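Hanging, sorting and the thin plastic hanger

The garment room at the Valtville clothing exchange handles stock for two shops, one in the town and one in Kistitz. Its manager has run the room for six years and agreed to talk through how clothes go on and off the rail. The subject is narrower than it sounds. Most of the conversation concerned hangers.

The exchange has 433 hangers in circulation, nearly all of them thin plastic. "Wooden ones went to the shop floor," the manager said. "In here we want something that takes up little width. A thin hanger lets you close up a row when you need the space." The drawback is flex. A heavy coat bows the arms and the shoulders slide inwards, so coats are kept on a separate rail.
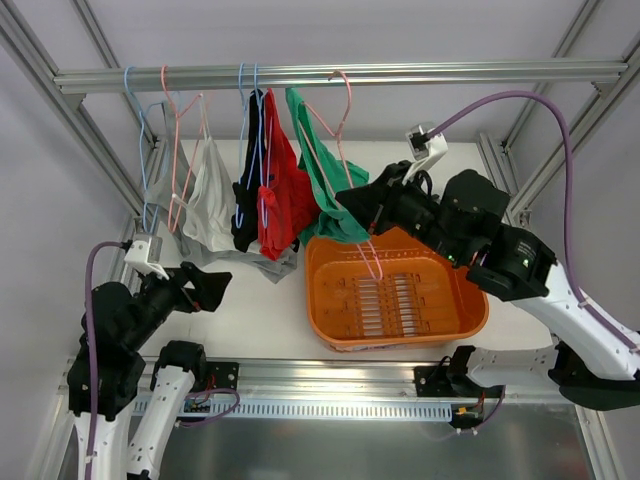 Colour carries no meaning at present. A scheme was tried in May, with one colour for each shop, and dropped when the hangers came back mixed. Sorting is now done by a paper tag pinned at the side seam. "The tag stays with the garment. The hanger goes wherever it goes."

The fault seen most often is the stretched neckline, caused by pulling a knitted top down over both arms of the hanger at once. Staff are taught to feed the hanger up from the hem. The same rule applies in reverse when clearing a rail: lift the hook first, support the cloth with the other hand, then free one shoulder at a time. A batch of 58 pieces takes one person almost 65 minutes to tag and hang, and less to take down.

Baskets are plastic, with slots in the base. The manager prefers them to sacks. "Cloth in a sack gets pressed by its own weight. In a basket you can lay it over the rim and see what you have." The room's written procedure, adapted from one used at the Thaler depot, asks for baskets to be set beside the rail, within arm's reach.

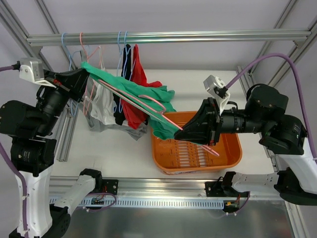 Should the hanger come off before a garment goes into the basket?

"Off, if it is going to be folded or washed. If it is only moving to another rail, leave it on and lay the hook flat, so that it can't catch the next piece."

The next change is to the rail height, which will be lowered slightly for shorter staff – a request that has been on the list since the room opened.

Contact the Wultdale Textile Reuse Bulletin | © Wultdale Textile Reuse Bulletin | Back to top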